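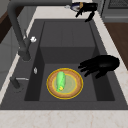

**Figure 3.** Rendered view of a sink with a plate and a green vegetable in the basin.

### 4.2 Food stalls and length of stay

The second part of the survey dealt with where visitors to the Dallevora waterfront ate, and whether this had any bearing on how long they stayed. Interviewers worked at both ends of the promenade and at the bus stop behind the public beach. A total of 639 visitors completed the full form. Those who answered only the questions on lodging are left out of this section.

Visitors were sorted by the place of their main meal: a stall on the promenade, a sit-down restaurant in the old town, their own lodging, or food brought from home. Day visitors used the stalls more than any other group. Many of them came by the morning bus, ate once, and left before the evening service. Overnight guests were spread more evenly, and families in rented apartments most often cooked for themselves, at least for the evening meal.

Georgiou and Voicu argued in their earlier study of Maruyama that stalls draw people to a beach but do little to keep them there. Our results agree in part. Visitors who ate at a stall at midday did not stay longer than those who brought their own food. Visitors who ate at a stall in the evening did, but most of them had already booked a room, and we can't say that the stalls were the cause. The form did not ask when the decision to stay was made. This should be corrected if the survey is run again.

Menus were also recorded. Grilled fish and fried dough were sold at nearly every stall, and prices for the same dish differed little along the row. Stalls near the pier had longer lines. When asked why they had picked a stall, visitors mentioned shade and seating more often than the food itself. Several said they would have walked farther for a table out of the sun.

The stall owners gave a different account. In interviews held in April, before the main season, most said that regular customers came for a certain dish and that seating made no difference. Hoshino found the same gap between owners and visitors at Wurkider, where the stalls stand 400 meters from the water. Her sample was smaller than ours and had few foreign visitors, so the two sets of answers should be compared with care.

Rain closed the promenade on 3 of the 20 survey days. No forms were collected on those days, and they were not made up later. The effect on the totals for restaurants in the old town is unknown, although it is likely that these are too low.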